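Association de la bibliothèque de rue Caron
Compte rendu de la réunion du conseil

Encore une belle réunion, et une salle bien remplie ! Merci à tous ceux qui sont venus malgré le froid. 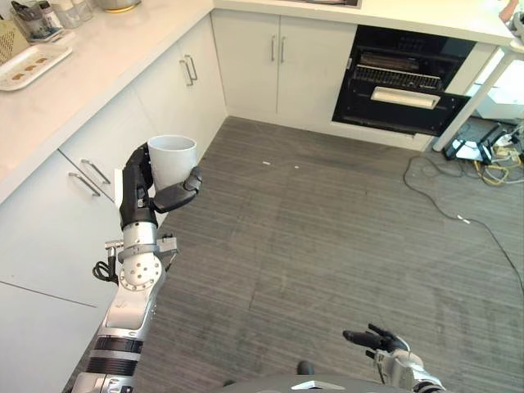
Rédigé par Bernd Hinrichs, secrétaire de séance — 31/12/20

1. Approbation du compte rendu précédent
Adopté sans modification. L'orthographe du nom de Mme Lellerer sera corrigée dans la version archivée.

2. Bilan des prêts
431 ouvrages prêtés sur le trimestre, et c'est notre meilleur chiffre depuis l'ouverture ! Les romans policiers partent toujours aussi vite, mais la vraie surprise vient du rayon poésie, que l'on avait failli réduire au printemps. Mme Lellerer propose de lui donner une étagère de plus, près de l'entrée. Accord unanime.

3. Atelier de reliure
L'atelier du passage Radum affiche complet pour les deux prochaines séances. Les participants ont appris la couture sur rubans et veulent maintenant passer au demi-cuir — quel enthousiasme ! Il faudra racheter du fil de lin et de la colle d'amidon. Budget voté : 60 euros.

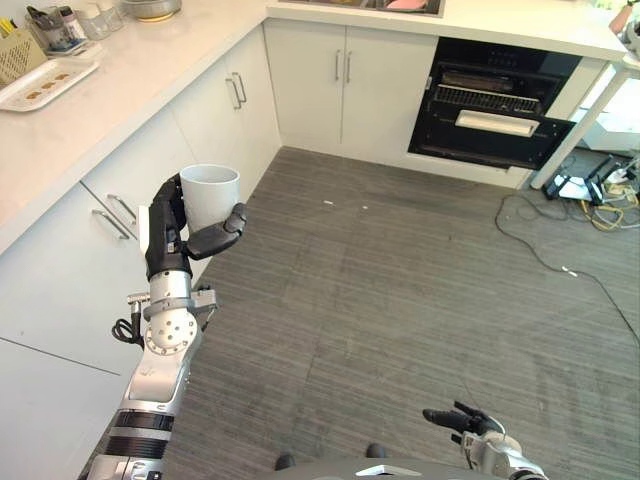 Le prêt de la presse à percussion est prolongé jusqu'à fin janvier. Bernd se charge d'écrire au propriétaire pour le remercier et lui demander s'il accepterait de la vendre.

4. Nuit de la lecture
Le thème retenu est « Lettres du Nord ». La troupe Skakari lira des extraits de correspondances de marins, en version bilingue, avec accordéon. Nous avons entendu un court passage en séance et c'était magnifique. 57 places assises, réservation obligatoire. Reste à trouver un pupitre réglable et deux lampes.

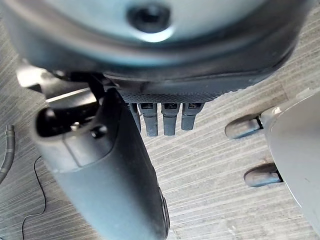
Pour l'affiche, la version bleue l'emporte par 6 voix contre deux. On agrandira le titre et on ajoutera l'heure d'ouverture des portes, oubliée sur l'épreuve.

5. Questions diverses
Les dons de manuels scolaires anciens sont suspendus, faute de place. Les revues de jardinage restent les bienvenues.

Prochaine réunion en janvier, la date sera envoyée par courriel.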